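Can a councilor still vote while the inquiry is open?

Our town council (Skolla) voted Friday to open an ethics inquiry into the deputy chair. 85 page report, havent read it all. Does she keep her vote on the budget? Clerk's office just says "see the rules."

**horer_ward**

Depends on your charter. Here she'd keep it until the full council votes to suspend. An inquiry is not a finding. Look for the section on standing orders, ours is rule 155.

**dodau22**

no they should all go

**Kaczorowski**

Went through this two years ago. Opening an inquiry and suspending are two seperate votes, and the second one usually needs a bigger majority. Petition helps, we got 329 names and needed 100.
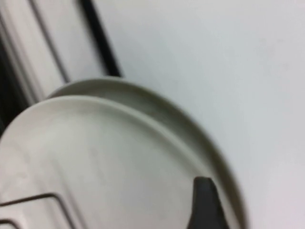
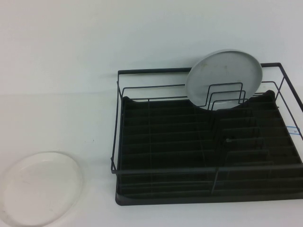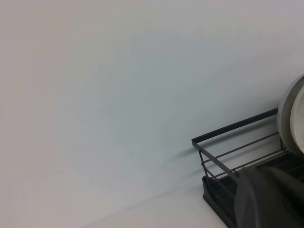 Ask for the minutes in writing, not by phone. Check whether the motion says "inquiry" or "suspension," people mix them up. Also whether she has to sit out items about herself, most charters say yes, budget usually no. I did my reading at night after the dishes, rack like the black one in the last picture next to me and the rulebook propped on it. Took a week. Deadline to object may be short so start with that page.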